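Progress report, second instalment
Prepared by Līga Vanags for Wichai Bunnag, Kerville
16 October 2025

You asked for a plain account of how the Trarnen hand-held gripper kit is coming along before you release the rest of the trial money. We have had it since April. It works, mostly, and we have opinions.

## Where we are

The kit arrived as 11 bags of parts and a manual with the pages for the left arm printed twice. Arvid Vik rebuilt it from the drawings over two evenings and billed us for one. Both units now open and close smoothly, and the brass inserts in the arms have outlasted my patience with the manual.

We are still on household goods. The cream plastic tray with the ridged floor is a favourite for practice – its walls are smooth, and the pads have to come at them square or not at all.

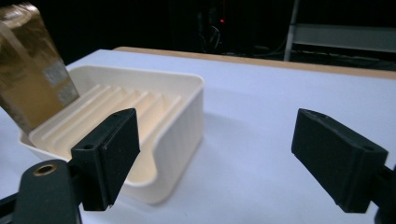
## What we've learned

- Fingers: the flat pads are fine on straight walls. On curved rims they need a slower approach, and new operators don't believe this until they've tried it the other way.
- Training: a new person is useful by the second session. The brochure says the first. The brochure has met different people.
- Wear: the pads are the weak spot. You can see one fraying a little along its lower edge now. A replacement set comes from Pleslow, who answer email on a schedule known only to themselves.

We have asked for 2 spare sets and have been promised them in the same cheerful wording each time.

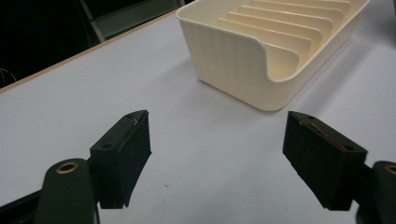
Wiesława Cieślak read the draft and objected that I was being hard on the supplier. Her view is that the pads are sold as consumables, the price list says so, and we should have ordered extras in the first place. She would also like it noted that the Nakpan kit we looked at last year cost more and came with no spares either. Noted.

## Money and next steps

We have spent less than planned on labour and more on courier fees. The remaining funds would cover 6 months of pads plus a proper case for each unit. Duangjai Inthanon has the quotes and will send them to you separately.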